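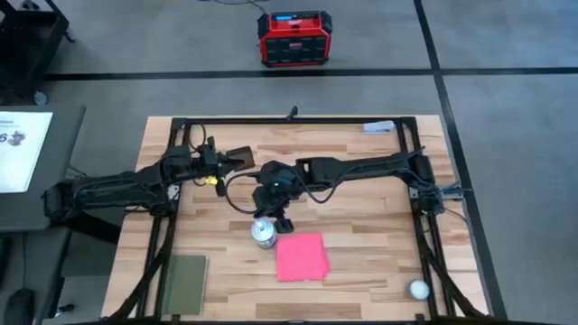 Bench log, Stileo workshop, 2022-11-05

Subject: dust on the striped tabletop, cloth and can

Carried over from June: fine grey dust settling along the grain after sanding in the next bay. The finish is still the Tyagi hard oil, last coat in June, no recoat since. Surface sound. Slight drag under the fingertips towards the back rail, none in the middle. Old notes say the boards were taken to 800 grit before oiling, which I would not repeat. Oil takes poorly at that grade.

Cloth

Pink one. The fabric is a fine looped weave with a stitched border. Tried it flat first, pulled along the strips by one edge. It picks up dry dust well in the first pass and then starts to leave a line of it at the trailing edge. Folded in layers it does better. Pressure is more even, and a fresh face can be turned out when the first one is loaded. Keep the rounded fold leading and the stitched edge behind, as the stitching marks the dust film if it goes first.

The tag is a nuisance. Tuck it in before starting. I have left it on for now because the washing instructions are not written down anywhere else.

Shake out between passes, away from the bench. Held up by one part it hangs in a rough point and most of the dust drops from the bottom; holding two corners and snapping it throws the dust further, mostly back over whatever was just cleaned.

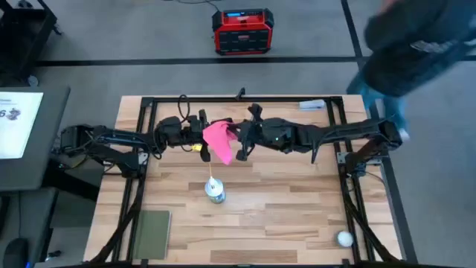
Second thing with the cloth is lint. Wiped a dark offcut after each pass and looked at it under the raking lamp. First pass left a few short pink fibres, second pass fewer, third pass none I could find. A new cloth should be washed once before it goes anywhere near fresh oil. The Pladine cloths (stock no. 582) shed more than this over the same offcut and I would not reorder them for finishing work. Acceptable for the floor rails and the shelf.

Can

Short bursts, can upright, nozzle low and pointing along the strips towards the open side. Tilting it gives a cold wet patch on the oil which dries to a dull ring. One ring from last time is still faintly there near the front; rubbed back with a little oil on a rag and left 20 minutes before wiping off. Improved, still findable if the light is low.

The can shifts dust out of the corner between wood and frame, where the cloth does not reach. It does not remove it. Anything blown out there is on the bench again within the hour, so the order matters: can first, wait, cloth second. Doing it the other way round wasted the first half of the morning.

Pressure drops noticeably after a long burst. Stand it down for 2 minutes and it recovers most of it. Label has the pressure and net weight in small print near the base. Copy the net weight into the consumables sheet when the next one is opened; the column is blank for the last few. 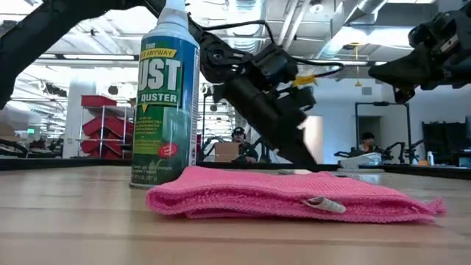

Duster can and pink cloth, folded, tabletop.

Other items on the bench

The green notebook lives at the left front. Lift it when wiping. There was a clean rectangle under it last month with a hard edge of dust all round, which took longer to blend out than the rest of the top. White ball stays at the right front corner, same applies.

Outstanding

- Ask Sodia whether they still do the looped cloth without a sewn tag.
- Recoat at the back rail only, thin, after the sanding next door is finished.
- Felt strip for the gap along the frame. Measure first, the gap is wider at the right.
- Repeat the lint check on the offcut once the cloth has been washed.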